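Moving the piano, and then not moving it

April 5, 2022

We have lived with an upright piano for eleven months now and it has been in four spots. I said I would write up what I learned, mostly for my sister, who is about to take our aunt's.

The piano is a Stilterier, an older one, 438 pounds according to the plate the last tuner found inside the bottom panel. I bought it from a retired choir director two towns over. She wanted 800 dollars and I paid 667, which was what I had left after booking the movers. The movers were 602. So the moving cost nearly as much as the instrument, and I would tell anyone shopping for a used upright to get that quote first. The free pianos people list online are free because somebody has to get them down the steps.

It went into the front room to begin with, against the outside wall, next to the radiator. Every book says not to do this. I had read the books. It was the only wall long enough and I told myself the radiator was weak. By January the A below middle C was sticking and the whole middle section had gone flat enough that my son noticed, and he is nine.

Our tuner is Bernd Engelhardt. He put a small humidity gauge on top of the lid, left it there while he drank a cup of coffee, and showed me the reading, which was 24 percent. He likes to see something in the forties. He did not want to tune it that day. He said he would be taking my money for two weeks of good sound.

So I went looking for an inside wall. I spent an evening measuring rooms, trying out how much floor you want in front of a keyboard and how close to a doorway you can get before people start bumping the bench.

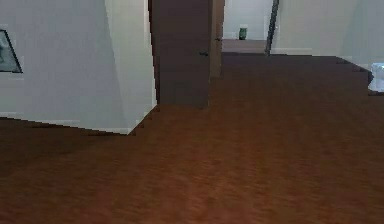 Wood floor, pale walls, and the doorway through to the next room.

What I settled on was five feet from the wall to the nearest thing you might walk into. The piano itself takes up a little over two. The bench needs another two when a grown person is sitting on it. Less than that and you end up with your back against the table, and then you don't practice.

Bare wood makes a piano loud. I had no idea how loud until we rolled up the rug to move the thing. My wife could hear scales over the vacuum. We put the rug back under the front half, then bought felt from a place called Proseren and glued it to a board that hangs behind the soundboard with an inch of air. That took the edge off the treble. It did nothing for the bass, which goes straight into the floor. Caster cups helped some. The rubber ones left marks, so use the wooden kind with a pad on the bottom.

The second spot was the hall side of the dining room. Good humidity, bad light. The third was the same wall but farther down, which lasted a week, until we found out the closet door would only open halfway. The fourth spot is where it is now, on the short wall between the dining room and the stairs.

I also looked into the basement, because a friend, Xuân Tạ, has kept hers downstairs for years with no trouble. She runs a dehumidifier all summer and empties it twice a day in June. Hers is a finished basement with a sealed floor. Ours is not, and masonry holds more water than you would think from touching it.
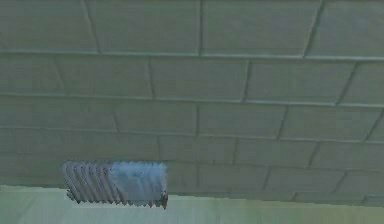 Can you put a piano against a block wall if you leave a gap?

Leave six inches and watch a humidity gauge for a full month before you decide, and if it swings more than ten points, find another wall.

I watched it for a month. It swung nineteen. That was the end of the basement.

Bernd came back in March and did what he calls a pitch raise, which is a rough tuning to bring everything up, followed by the real one. It took him three hours. The sticking A turned out to be a swollen bushing and he eased it with a pair of pliers made for that job. He charged me for one visit and a half.

It sounds good now. The top octave is a little thin and always will be, he says, given the age of the hammers. New hammers would cost more than I paid for the piano. I am going to leave them alone.

For my sister: measure the stairs at the turn, not just the width. Take the legs of the bench off. Wait two or three weeks after the move before you have it tuned. And buy the gauge before you buy anything else, it was twelve dollars.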